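Back on the SharePoint exam, sort of

3/6/18

Quick one tonight because the kids are asleep and I have maybe an hour. Been meaning to write this since I sat down with the practice tests again and realised how much I'd forgotten. So. Study notes, what I'm using, what I gave up on, in no order.

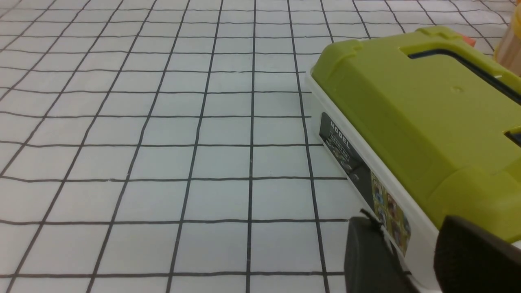
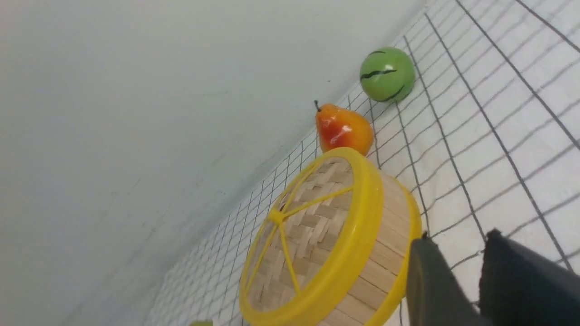
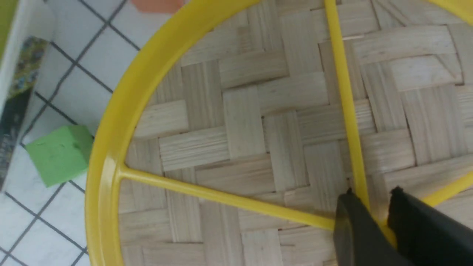
The plan was to be done by end of February. Ha. Work got in the way, we had the Troston migration and that ate every evening for 3 weeks. Old farm, on-prem, custom web parts written by someone who left years ago. 2072 list items in one library with broken permissions. I fixed most by script and the rest by hand, swearing. Not exam material but I learned more from that than from any video, so I'm calling it revision.

What I'm using now:

The Staveo course. Mohandas Lobo put me on to it. It's short modules, ten minutes or so each, which suits me, I can do one on the train. Instructor talks slow so I run it at 1.5 speed. The search and managed metadata sections are good. The workflow section is out of date, half the screens don't look like that any more. They have an update "coming", it said that in the fall too.

My own lab. This is the big one. Two VMs on the old desktop, one domain controller and one SharePoint box with SQL on the same machine (I know, I know). It's slow. Takes forever to come up, I start it and go make tea. But you can break things in it and that is the whole point of having it. Last week I broke the user profile service on purpose and then spent two nights getting it back. Turned out to be the one account I'd forgotten to give replication rights. Same mistake everyone makes, read about it a dozen times, still did it.

Flash cards. Paper ones. Got to 161 and stopped. Writing them helps, reading them back not so much for me. PowerShell cmdlets mostly. If anyone wants them typed up let me know and I might, no promises.

What I gave up on: the big book. Sorry. I know Sudheer Shetty swears by it and he passed first time, but I fall asleep by page four. It's on the shelf under the monitor now doing a fine job of holding the monitor up. Also gave up on the forum dumps. Half the answers are wrong and people argue about which half, and anyway I dont want to pass like that.

Couple of things that tripped me up in the practice tests, writing them down mostly for me:

- Throttling limits. 2000 is NOT the list view threshold, I keep writing 2000 and I have no idea where I got it from. It's 5000. Five thousand. Five thousand.
- Site collection quotas, where you set the template vs where you apply it. Different pages in Central Admin.
- Host named site collections. You make them in PowerShell, stop looking for the button.
- Content type hub. Publish, then wait for the timer jobs. Or run them yourself if you're impatient like me.

Jagadeesh Iyengar asked in the comments last time whether any of this is worth it with everything moving to the cloud. Fair question. Don't really have a good answer. Our place isn't moving this year, the Lundasthorpe office won't even discuss it, they have their own server room and they're proud of it. So on-prem still pays my bills. And a lot of it carries over, permissions are permissions, content types are content types. I'd say if you're starting from zero today go look at the online stuff first. If you're halfway like me, finish. I also just want it done at this point, I've been "studying for the exam" for so long my wife uses it as a punchline.

Haven't booked a date. Going to, this month, because if I dont book it I'll be writing this same post in the summer. The test center near us only does mornings so I need to take a day off and I'm short on those after the migration.

Oh and before I forget. Gangadharan Sastry sent me his lab build script and it's much cleaner than mine, it does the service accounts and the SQL aliases in one go. I changed the paths and the domain name and it ran first time apart from one missing quote. Asked him if I can post it here, waiting to hear back. Will put it up in its own post if he says yes.

Next up is search topology, which I've been putting off becuase my lab box has nowhere near enough memory to run it properly. Need to see if there's a spare stick in the drawer. More when I've got something.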